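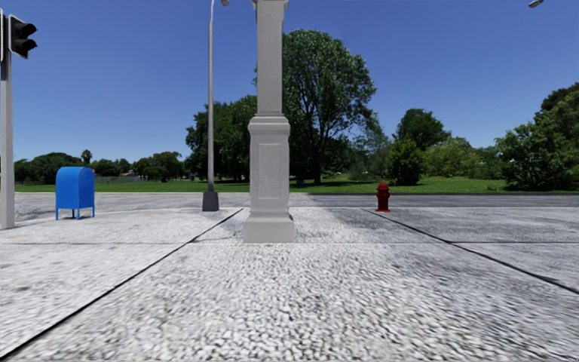 **PUKNESS** - Whiteley opened its simulation lab to visitors for one afternoon in January, with a session on how its sidewalk delivery robot is tested in software before a new build goes out on a real street. The session ran from 1 p.m. to a little after 4 p.m. and drew 61 people, most of them from city transportation offices, parts suppliers and the engineering program at the local college.

Whiteley builds a six-wheeled carrier that travels on sidewalks at walking speed and crosses streets at marked crossings. The navigation software is written in Pukness. The simulator it runs against, called Grarnora, was developed in the same office and is now in its third major version.

The afternoon opened with a short talk on the test cycle. Each night the current build is run through 124 routes in a rendered city district. A route is a start point, an end point and a time limit. The build passes a route if it arrives inside the limit, stays on the permitted surface and keeps the required clearance from every fixed object along the way. Results are ready by 6 a.m., and a build that fails any route on the required list is not loaded onto a vehicle that day.

The district is made up of ordinary street parts: speckled concrete slabs with dark joints, asphalt, grass, trees, street lamps, traffic signals, hydrants and blue mailboxes. Staff said the layout does not copy any existing neighborhood. Objects are placed by hand along the main walkways, and a script can then shift them within set limits so that the software does not learn one fixed arrangement. Textures can be changed in the same way, including the grain of the concrete and the darkness of the joints.

Slab joints took up a good part of the talk. An earlier build of the navigation software read wide, dark joints as a drop in the surface and slowed down at each one. The robot still arrived, but well over the time limit on long routes. The fix was made in the ground segmentation step, which now compares the camera result with the depth reading before it lowers the speed. Several visitors asked whether real curbs could be missed as a result. The engineers answered that curb routes are on the required list and that the threshold for a drop was not changed, only the number of sensors that have to agree on it.

Visitors then moved to the workstations in groups. At the first one, an operator selected a route, started it and let the group follow the run on two monitors, one with the rendered view and one with the planned path and obstacle map. At the second, visitors could pick an object from a menu, place it in the robot's way and watch the planner draw a new path. Poles were handled without a stop in most of the tries. Objects placed close together were harder. In one try with two bollards and a trash can, the planner found no gap that met the clearance rule, held position for the full waiting period and then sent a request for remote help, as designed.

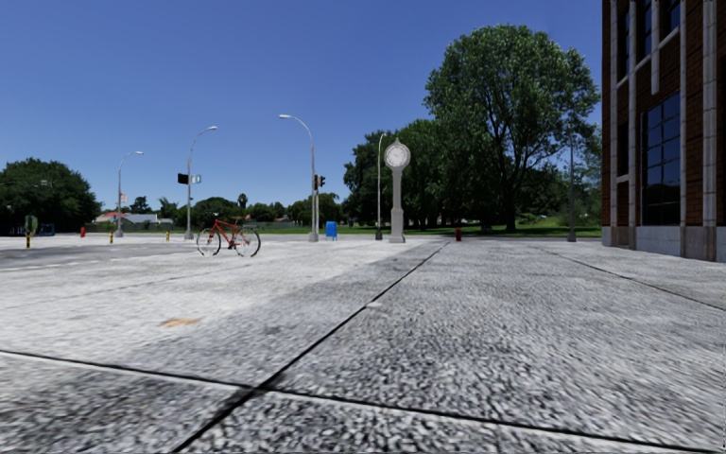

The third workstation was given over to thin structures. Bicycle wheels, sign posts and the legs of mailboxes return few points on a low-cost depth sensor, and at longer range they may return none. Grarnora models this by dropping points according to the width of the object and its distance from the sensor. The operator ran the same approach to a parked bicycle twice, first with the point dropping turned off and then with it on. In the second run the obstacle appeared on the map noticeably later, and the path bent more sharply around it.

A question came up about lighting. The version shown runs under a clear sky with a fixed sun, and shade falls mainly under the trees. Rain and night settings exist but are not yet part of the nightly cycle. Whiteley plans to add a low sun setting first, as glare has caused more remote help requests in the field than darkness has. Staff would not give a month for it.

Another visitor, from a supplier of wheel motors, asked how closely the simulated drive matches the real one. According to the team, the match is good on level concrete and weaker on grass and on sloped driveways. Routes over those surfaces are therefore scored in simulation for path choice only, and energy use is measured on the vehicle.

At 3 p.m. the group went out to the parking lot behind the office to see a robot run the same build on a taped course 100 feet long. The course had two turns, a row of traffic cones and a plywood ramp. The robot completed four runs. On a fifth run it stopped before the ramp and had to be restarted by the operator, who put the stop down to a lost radio link. The log was to be reviewed the following morning.

The company also presented figures from its pilot in Rultmont, where the robots carry library books and small parcels between three pickup points. In the last full month, 95 percent of trips were completed without remote help. Most of the others involved blocked sidewalks, and the routes where this happened have been rebuilt in simplified form inside the simulator. The pilot has been extended through June.

Representatives of two city offices asked about access to the test results. Whiteley said it will share pass and fail lists with cities that host a pilot, along with a written description of each required route. The simulator itself is not offered for sale, and outside users cannot run it at present. A read-only replay tool, which lets a reviewer step through a recorded run and see the obstacle map at each point, is in trial use with the Rultmont public works office.

A second open afternoon is planned for April. It will cover street crossings and signal detection, which were left out of the January session for lack of time. Places are limited to 100, and registration will be handled through the Pukness office. Slides from the January talk have been sent to everyone who signed in, and copies can be requested at the front desk.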